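How to plan the budget for your first robot arm (before you fall in love with one)

I've helped set up two small automation benches now, and both times I made the same mistake: I priced the arm, got excited, and treated everything else as small change. So if you're at the stage where you have nine browser tabs open and a number in your head, let me walk you through the order I'd do it in today.

Step 1. Write down the job in one sentence

Mine was "pick up little sticks and sort them by color." It sounds silly, but that one sentence settles a lot. Small, light parts mean you can stop looking at the big payload models. Parts that lie flat on a surface mean you care a lot about finger shape and how low the gripper can get. If your sentence has an "and then" in it, cut it there and save the second half for next year!

Step 2. Try it in simulation before you ask for quotes

I skipped this the first time and regretted it. My friend Valeriano Toledo finally sat me down and got me to build the cell on screen — base, work surface, walls, parts — and it took a couple of evenings, most of it spent fiddling with friction settings.

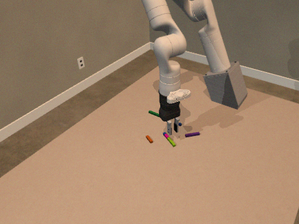

The things to check at this stage are boring but they save real money. Can the arm reach the far corners of your work area without folding up on itself? Does the elbow have room if you put the base near a wall? Do the fingers fit between two parts lying close together? I had a cheaper, shorter arm on my list until the simulator showed me it couldn't reach the near edge of my table (I would have found that out after paying for shipping).

Step 3. Make a list with the arm on one line only

My spreadsheet has these lines, and I fill in every one even if the answer is zero:

Arm and controller
Gripper, plus a spare set of fingers
Mount or pedestal
Table
Camera and lighting
Cables, power, emergency stop
Guarding and a safety review
Shipping and import fees
Software licenses, per year
Your own hours

For the second bench, everything apart from the arm came to $4000, and I had penciled in half that. The pedestal was the one that stung. I'd figured we'd bolt the arm to an old desk, and the desk wobbled.

Step 4. Get quotes that match

Send the same one-page request to every seller. I wrote to Flelness and Drirora, and the first replies were impossible to compare — one had the gripper included, the other had it under "accessories" on page six. Ask for the gripper, the warranty, training and delivery as separate lines. Ask about lead time too, because quotes can run up to two months behind reality and you may want to be running by November.

Step 5. Hold some money back

Don't spend the whole budget on day one. You will want different fingers once you've watched it work for a week, and probably a better light. Recep Gökçe, who did the wiring on our Palacios bench, keeps a separate line called "stuff we forgot," and I've stolen that for every plan since. On the last one it paid for a longer cable and a second emergency stop.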